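Notebooks > Bench log > Kits on loan > Masgate two-arm cell

January 2021
Loukia Tsolakis

Second week with the Masgate. I promised I'd write this one up properly, as my last entry was mostly a complaint about the crate, and a few of you have stopped by my desk to ask whether we're keeping the thing. I don't know yet! But I know a good deal more than I did on Monday, so get yourself a coffee and I'll go through it in the order it's in my head, which isn't the order it happened.

For anyone who missed the start: the cell is made by Werkent, it comes to us through Blöndal, and we have it for 30 days before we either pay or pack it up again. The monthly software plan is called Premgate and it's billed apart from the hardware. I had that wrong in the last entry, where I wrote that it was all one price. It's 400 dollars a month after the loan is up, and without it the arms still move and the cameras still stream, but you lose the recorder and the episode browser, and those are the parts I've come to like most. So please think of it as a real cost and don't let me talk you out of that later when I'm feeling fond of it.

Setup first. The arms arrive already on their plates and the plates go on the front rail, and I was very glad of that, having spent most of a winter squaring up the old pair by hand with a machinist's square and bad language. Leveling took the morning. Running the cables took the afternoon and then a bit of the next morning too. The instructions are good up to the point where the wrist cables join the rest, and then there's a drawing that I'm fairly sure belongs to an earlier version, with the connectors on the other side. I called Blöndal and got a person who knew the answer right away, so full marks there. I've penciled the fix into our printed copy, page with the coffee ring.

Leave more slack than you think in the loop at the wrist. I had the right arm pulling its own cable tight whenever it reached across to the back, and the wrist would stop a little short of where it had been told to go, and I spent an hour blaming calibration for that. Once I fed more cable through, it went away.

Then the task. I've been doing the toy food sort, mostly from habit and also so the results can sit next to our old ones. Fruit and vegetables go out on the table, the green dish with the wavy rim goes on the right, and the food goes into the dish. The right arm does the near side of that and the left one is supposed to help with anything out of reach. It sounds like nothing, and it's a lovely test all the same, as every piece wants a different grip. The strawberry tapers and wants to squirt out of flat fingers. The pepper is lumpy enough that it settles itself nicely. The mango is the one that makes me sigh, smooth and long, and if you catch it off center it swings around like a compass needle.

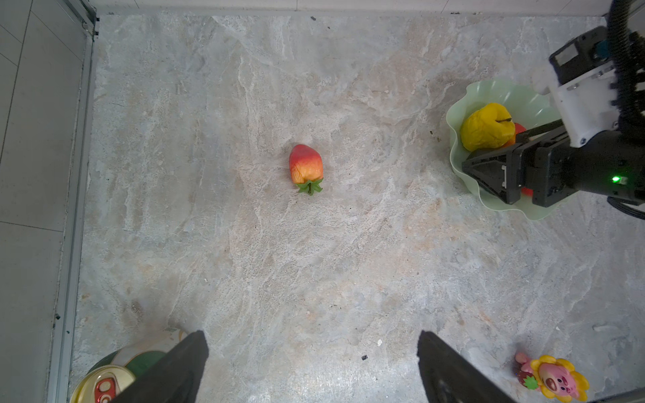 One wrist view first, then the fixed camera looking down into the cell.

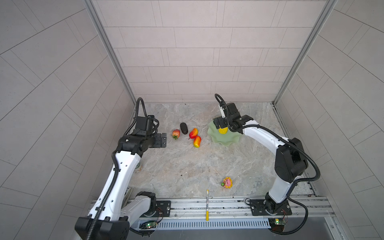
We got to 300 recorded episodes by Thursday evening, which I'm rather proud of, and I want to say a word about how that went, since speed of collecting is what the Werkent brochure makes the biggest noise about. The recorder starts and stops on a foot pedal. I was snooty about the pedal. I take it back completely. Having both hands on the leaders and not needing to lean over to a keyboard between tries makes such a difference to my shoulders that I'd want one even if we send the rest home (and I may ask Blöndal whether they'd sell us only that). Throwing away a bad episode is a double tap. I did throw away a good one by being heavy-footed, and there's no undo. I've put that on the list of questions.

The episode browser lines the wrist views up next to the fixed view, and you scrub them together. When a grasp goes wrong you can usually see it from the wrist a moment before it shows from overhead, and it's made me a better operator, I think, watching my own approach angles in the evening. I come in too steep. I always have.

Now the things I don't like so well.

The black fingers are hard and flat. They're tidy, and the screw holes make it easy to bolt on something else, but as shipped they have very little give. I tried a strip of the rubber we keep for the old grippers, stuck on with double-sided tape, and the strawberry behaved itself at once. Tape isn't a plan, though. Werkent lists a soft pad set that isn't part of the loan, and I'd want to have it in hand before we decide anything.

The wall tile is pale, the work surface is pale marble pattern, and with our overhead lights on full I got glare on the back half of the table in the afternoon. Turning off the row nearest the window helped. I'd like to try a matte sheet over the surface, but then we'd be comparing apples and oranges with what we've already recorded, so it'll have to wait for a fresh batch.

The two arms don't know enough about each other. There's a keep-out setting in Premgate, and it does work, but it's one fixed distance for the whole table. Set it wide and they can't share the dish at all. Set it narrow and you're doing the worrying yourself. I've settled on narrow and a slow speed cap, and a hand near the stop. For new people please use wide until you've had a session or two, and I don't mind if that means the left arm hardly does a thing.

The warranty is 18 months on the arms. I asked what it says about fingers and cables and was told those count as wear parts, and the person was friendly about it and I wasn't surprised, but it should go into the sums. Cables are what we break here.

Next up: swap to the rubber properly, clamped this time, and record a short set with the same layout so that there's one change and not three. Then I'd like somebody other than me to run a morning without my hovering, as I've got so used to this cell that I can't tell any longer which parts are easy and which parts I've simply learned. If you fancy it, put your name on the sheet by the door. The leaders are set for my height, so move the stool first. I'll also go back to Blöndal with the undo question, the pedal question and the out-of-date drawing, all in one message so they don't get tired of me.

Power the right arm down before the left, by the way. The other order throws a fault that clears by itself but beeps the whole time it's thinking.

Comments

bench4_m
Count me in for a morning. Can we set the keep-out per zone if we write it into the config by hand? I had a look and there's a block that seems made for it, but it's greyed out on the loan license.

Loukia Tsolakis
Ooh, I hadn't found that. I'll add it to the message to Blöndal. Please don't edit it by hand until they've answered!

oldsquare
We had the same fault beep on a different Werkent unit. Ours stopped after the base firmware was updated, so check what yours shipped with.

tk_second_floor
400 a month is more than I'd guessed. Would the plan cover both benches or is it per cell?

Loukia Tsolakis
Per cell, sadly. I did ask twice.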